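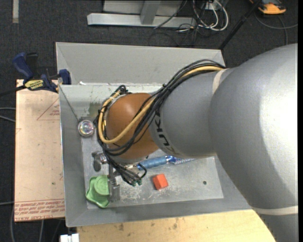 Does it have to be told what every single item is before it can pick anything up? A reader in Kevwood wrote in with that one, and it is far and away the question we hear most, so it may as well go first.

Reading time: 3 min

No, it doesn't. Retetti is a bin picking service for mixed items, and mixed is the part we care about. You can put a block, a hand tool and something clear and shiny in the same bin, and the software looks for places to take hold of each one without asking you for a drawing or a part number. If you do have drawings, send them along! They help with heavy or lopsided pieces, where it's nice to know ahead of time where the weight sits.

What do I get when I sign up?

You get the picking software, a gripper matched to the sort of things you handle, and two visits from our setup crew. The first visit is mostly measuring and talking (we like to see the spot before anything is bolted down), and the second is when we run your own items for most of a day and tune things with your people standing by. Phone help is included for the first year, and we do pick up.

Can I use an arm I already own?

Very often, yes. We work with KUKA arms and several other makes, and an older arm is fine as long as its controller can still take outside commands. Write down the model and the controller version from the plate before you call - it saves everyone a trip back out to the shop floor.

What kind of bin works best?

Sloping sides are a big help, as small pieces slide back toward the middle where the fingers can get at them. Plain sheet metal is perfectly good, scratches and all. Whatever you choose, clamp it down. A bin that creeps a little with every bump will slowly drift away from where the arm believes it is, and then you'll be calling us about missed picks.

How does it do with clear or shiny things?

This is the hardest group, and we'd sooner say so now than after you've paid. Clear plastic, glass and anything with a rainbow sheen can confuse the depth reading, so please put a few of your worst ones in the sample box. Our Ruvstead shop ran a sample set of 3874 picks in October, and nearly all of the repeat tries were on see-through pieces. Softer, more even lighting usually does more good than any setting in the menu.

What about the cables?

Leave slack at the wrist, more than you think you need, and then turn the wrist slowly through its whole range by hand control to see what pulls. Tie the bundle at the joint and check the ties once a month. Hoses rub in the same places every time, so you'll soon learn where to look.

Do you offer a trial?

We do. Send up to three kinds of items to the Ruvstead shop and we'll run them and mail everything back with a written report. If you're already on the Cirillo plan, the trial is part of it and you only pay the shipping.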